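1 March 2019
Teleop, simulated kitchen, fridge door task. Operator: Hatem. Notes: Ea.

Carried on from run 13 with the Texier hand controllers. Controller scaling put back to the November values, as Hatem kept overshooting the handle with the new ones. Left arm does the pull, right arm is held clear of the counter. Scene seed 3441.

Wrist rotation still lags the operator's hand at the start of each demo. Thierry thinks it is the filter in the Kurnton bridge. Filter window cut from 15 samples to 4. Less lag, more jitter in the log. Left at 4 for now.
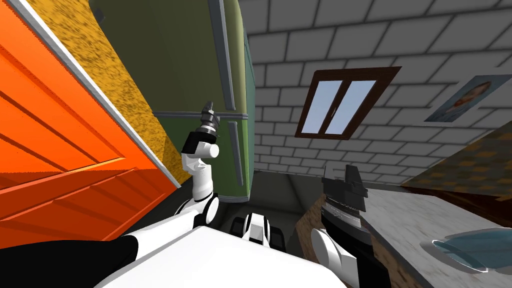 Left gripper up in front of the lower half of the green cabinet, right gripper on the counter side.

Grasp rule agreed with Dorian: close on the vertical handle only, never on the crossbar. Demos that break this are to be tagged and kept out of the training set, but not deleted.

To do:
Haf to check the joint limits on the left wrist against the Stelen file.
Replay run 13 with the short filter and compare gripper paths.
Ask Thierry whether the bridge can log raw hand pose as well as filtered.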